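Policy does well on training tasks, falls apart when the books are swapped. Is my evaluation fair?

Asked in Robot Learning Help, Imitation and Teleoperation

Posted by Gunhild Ásgeirsdóttir

Hello all, and apologies in advance for the length, I never manage to keep these short. I'm in the second year of a project on two-armed handling of everyday objects, and books are what I've ended up with. They're lovely and awful at the same time: rigid enough that you think they'll behave, and then the cover swings open or the whole thing topples the moment a finger brushes the spine.

We collected 724 demonstrations by teleoperation, all with books standing upright on the table, and trained one policy on the lot. The method is nothing exotic. It takes the camera views and joint positions and predicts a short chunk of movements, then predicts again before the chunk has run out. We call the model Sturow in the group, for reasons lost to time.

On books that were in the training set it succeeds in nearly every trial, and I was very pleased with myself through most of December. Then a colleague, Nanna Brynjólfsdóttir, suggested swapping in books the policy had never met, and the success rate dropped so badly that I checked whether I'd loaded the wrong weights. (I hadn't.) The arm still goes to the right part of the table. What goes wrong is the last little bit, where the fingers have to come in by the spine without shoving the neighbouring book along.
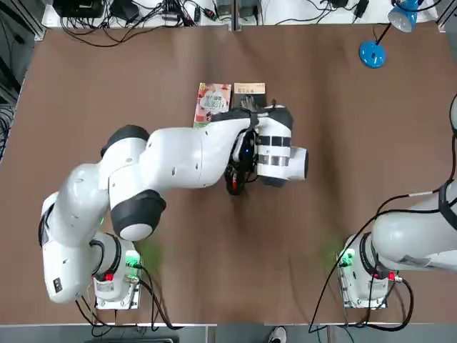

My trouble is with how I score it. At present a trial counts as a success only if the book has been picked up and set down again still standing, and everything else is a failure. So a run where the fingers closed a hair too early gets the same mark as a run where the arm wandered off into the lamp. I do 10 trials per book, with the starting position chosen by hand, by me, on the day. I have a nasty feeling that I place the familiar books more kindly than the new ones, without meaning to.

Would you report the numbers as they stand, or redo the whole thing? And if I redo it, how would you split up the score? I'd be so grateful for any thoughts, especially from anybody who has had a paper sent back over this sort of thing.

Makis Xenos

Hello Gunhild, what a nice clear write-up, and please don't apologise for the length, I'm about to be worse.

I'd redo it. I know that's a miserable thing to read when you've got a table full of results, but you've already spotted the weak point yourself, and a reviewer will too. Hand placement by the person who trained the model is the first thing I ask about when I'm reviewing, and I've been caught by it in my own work. We had a drawer-opening result that looked splendid until a visiting student set up the trials, and then it looked rather ordinary!

The cheapest cure is to write down all the starting positions before you begin, from a random draw, and use the same list for every book, old and new. Mark the spots with small bits of tape if your table covering will take it, or show a faint overlay on the camera view and line the book up to that. Then have somebody else run the trials, and don't tell them which books were in training. Mix the order up as well, so that all the new books don't land at the end of the afternoon when everything has been bumped about.

For the scoring I'd break each trial into stages and record the furthest one reached. Something like: fingers arrive beside the correct book; fingers close on it; book leaves the table; book is set down; book stays standing when let go. Keep your strict success rate as the headline and put the stages in a second table. If your guess is right, the known and unknown books will look much the same in the first stage and part company in the second, and I'd find that far more interesting to read about than a single disappointing percentage. I'd also note separately whether the neighbouring book was moved, as that can happen at any stage.

Do keep the old results, by the way. Put them in the appendix with a plain sentence on how the positions were chosen. And 10 trials a book is a bit thin for comparing one book with another, though pooled over all the books in each group it may serve you perfectly well. Give intervals in either case.

Rostyslav Holovko

get more data. we went up to 2000 demos on our setup at Trostico and the problem mostly went away

Kha Mạc

I'd gently disagree with Rostyslav, or at least ask what was in those demonstrations. More of the same books would have done very little for us. We had a similar drop on boxed goods, and what helped was variety: fewer repeats of each object and a good many more objects, with thick and thin ones side by side. If your 724 are spread over only a handful of titles, the policy may have learned to aim by the cover picture and never needed to look for the edge at all.

There's an easy way to find out before you collect anything. Take 2 of your training books and wrap them in plain paper, so the shape and weight stay as they were and the cover is gone. If the success rate falls as far as it did with the new books, it's the look of them that's throwing it. If it holds up, I'd suspect thickness or stiffness instead, and you could try new books matched to the old ones for size. It takes an afternoon, and it makes a very decent figure for the paper.

I agree with everything Makis says about the positions. I'd only add that you should decide beforehand what counts as "closed on it", and write it down, as two people watching the same run will argue about that one until teatime.

Do come back and tell us how the paper wrapping goes, I'd love to know.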